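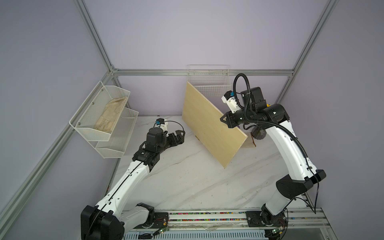 Plywood on Marble
A light board and a stone top make different demands on a work surface. A look at how the two are matched.

By Margarida Mota

Marble has been used as a work surface for a long time, mostly by people who roll dough. It is flat, it is heavy, and it stays put. It also scratches, etches on contact with acids, and chips at the edges when something hard is dropped on it. Anyone planning to stand sheet goods on it has to deal with both halves of that list.

Plywood is the usual partner. A small rectangular board, light in color and stood leaning on one edge, is a common object in any shop that makes shelf parts, box sides or drawer dividers. It is marked, checked for square, and turned. Most of the damage to a good panel happens during those few minutes, and most of it happens at the corners.

Elias Sfeir has cut panels at Gurnanside for seven years. His shop keeps a log of rejected parts, and last year it ran to 186 entries out of 3092 panels finished. Crushed corners made up the largest group. Face scratches came second. Errors in the cut itself were well down the page.

"The saw gets blamed," Sfeir says. "Then you look at the part and the dent is on the bottom corner, where somebody set it down."

A plywood corner is weak for a simple reason. The outer veneer is thin, and at a corner it is supported on only one side. When a board is lowered at an angle, its whole weight arrives on one point. On a softwood bench the bench gives a little. On stone it does not, and the veneer folds or splits.

Sfeir's method is to bring the long edge down parallel to the surface and let it touch along its full length. The hands stay high on the board, near the upper edge, where a small movement corrects a large lean. Gripping low gives less control over the angle.

Tipping is the second problem. A board standing on its edge is stable only while its center of mass stays over the thickness of the sheet. For half-inch stock, that leaves a quarter inch on either side. A cut edge that is out of square uses up part of this margin before anyone has touched the board. At Gurnanside, an upright panel is either held or clamped. Leaning one against a wall is allowed for offcuts only.

The polished face of the stone adds a further difficulty. Friction between sanded plywood and polished marble is low, and sawdust lowers it again. A pushed panel will slide before it tips, which can be useful for positioning and is a nuisance for marking. Wiping the stone between parts restores most of the grip. Honed marble holds better than polished, at the cost of staining more easily.

Veining is worth a look when buying. In most slabs the gray lines are mineral deposits and do no harm. Some follow old fractures that have been filled with resin, and these can open under a point load. Lalletti, the yard that supplied Sfeir's top, lets customers draw a fingernail across each vein before paying. A line that catches the nail is a reason to choose another slab.

Support matters more than thickness. The top at Gurnanside weighs nearly 126 pounds and rests on a leveled frame with a continuous bearing strip under each long side. An earlier top, from Flasberg, sat on four pads and cracked across the middle in April of its second year.

For storage, Sfeir lays finished panels flat on battens, with the best face up and a sheet of paper between parts. Boards waiting to be marked stay on edge in a slotted rack beside the bench. The slots are a sixteenth of an inch wider than the stock. He tried an eighth, and the boards leaned.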